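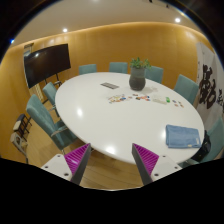

Our group picked film marketing, specifically how release dates get announced and then moved. We used one movie, Clemau, a haunted ferry picture from a small studio called Dranton. Most of the work was done in a meeting room with a big white oval table, ceiling lights bouncing off the glossy top. Ye-seo Ma and Sang-wook Jin did the collecting. I did the writing up, mostly the night before.

Method. Saved every post and news item we could find that named a release date for Clemau. Ended up with 171. Sorted them by the date they gave and by whether they said where they got it. Trailer reactions left out unless they mentioned a date.

Results. The movie had three announced dates. First was March, then summer, then "coming soon" with nothing after it. Old dates hung around a long time - fan pages kept the March one up well after the studio dropped it. Five items gave a date that Dranton never announced at all. Ok-hee Cheon traced those back to one ticket site, Pinarov, which had a placeholder in its listing. People copied it and it spread from their.

We also did a short survey. Most people who answered couldn't name the right date but did know the lead actor and the boat. So the trailer worked, the date didnt.

Problems. Deleted posts, no way to count them. Survey was mostly our own classmates. Geum-ok Chae wanted to compare with a bigger studio's movie, no time.

Next group should start saving posts earlier, before the first trailer if possible. Spreadsheet is with Seon-mi Seo, ask her for the link.

3 comments | 5 shares
Contact | Copyright Ye Student Projects | Back to top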